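Can a robot clear the table yet?

1 June 2018

Giang Phan has spent most of her working life in kitchens of one sort or another. She ran the canteen at a furniture works in Cusville, then moved to Lurner, a small firm that tests household equipment before it goes on sale. For the past two years her job has been to find out which domestic chores a low-cost machine can be trusted with. The list is short.

"People ring up and ask when they can have one that does the washing up," she says. "I tell them to buy a dishwasher."

Her workshop is on the upper floor of an old seed merchant's in Vornby. The arms she tests are the small kind that sit on a bench, with printed plastic parts and hobby motors at the joints. She likes them because a broken piece can be replaced overnight, and pieces do break.

The trial she talks about most is the simplest. A cup or mug is put down on a table and the arm has to pick it up and move it to a tray. In the first full run it was given 965 attempts over several weeks. Phan will not give out the score until the report is finished, but she says the pattern was plain early on.

"If the mug is where the arm expects it, with the handle where it expects it, you'd be impressed. Turn the handle 90 degrees and you've got a different job. A child of three wouldn't notice you'd turned it."

Shiny surfaces are another trouble. Systems that find things by camera can be thrown by a bright reflection, and kitchens are full of them - worktops, hobs, oven doors. Her former colleague Cao, who wrote much of the early software, wanted to cover everything in matt paper. Phan refused. "Who's got a matt paper kitchen?"

Speed is the part that visitors find hardest. A person clears a cup in a second or two without looking properly. On a careful setting, the arm can take 30 seconds over the same thing, and Phan would not want it going faster with hot tea about.

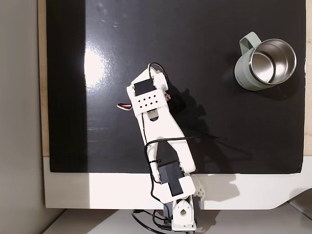 The bench arm and a green mug on the black tabletop.

I asked whether shop floors were any further on than homes. She thinks they are, mainly in places where the same box turns up at the same spot all day. Stacking shelves in a corner shop is a different matter. She once listed the separate decisions involved in putting out a tray of yoghurts, including checking dates and spotting a split lid, and got to 17 before she stopped.

"The lifting is the easy bit. It's all the little judgements. My old canteen staff made them all day long and were paid very badly for it."

Would she have one at home? She thinks about this for a while. "For wiping down, maybe. Or for somebody who can't grip a cup very well, and then slow doesn't matter so much. I'd be glad to see that."

The next round of tests starts in August, with bowls. Phan expects the bowls to be worse than the mugs, as they have no handle at all and people tend to leave spoons in them.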